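About Lindholm

Lindholm collects examples of two-handed assembly work for robot learning. Companies come to us with a model that needs to see a job done many times over, with all the small differences that come with real parts. We run the sessions, check each one and send back the files.

The company was started by Thịnh Nông and is still small. Most of our operators learned the job here. New people spend 3 weeks on practice runs before anything they record goes to a client.

Our longest project is Stamby, a set of blue parts and a white board with outlined places for them. It now holds 2435 accepted examples, and 691 of those were added since November.

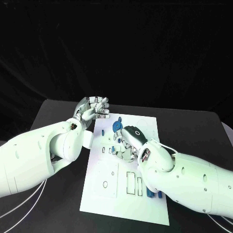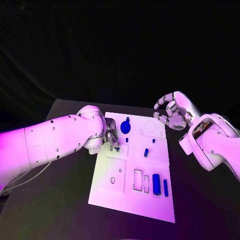 Two arms, one board, blue parts in different places.
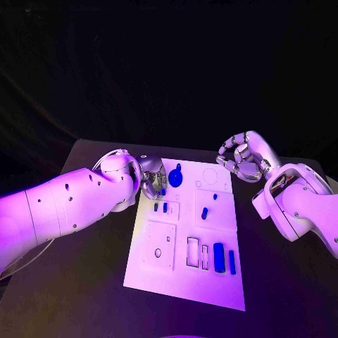
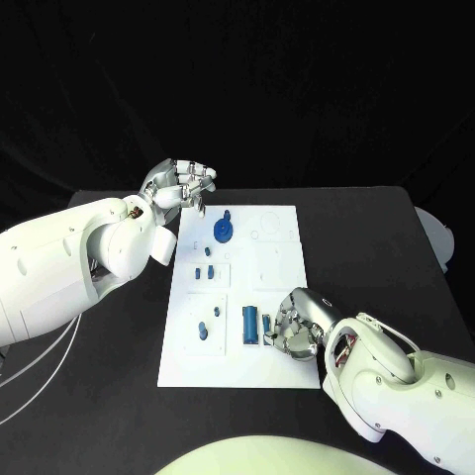

How we check the work

Every example is watched in full by a second person — never the one who recorded it. Failed tries are kept and labeled, as some clients ask for them. If a label is in doubt, the example goes back to the operator.

To ask about a collection, write to us with a short note on the task and the parts.

Contact | © Lindholm | Back to top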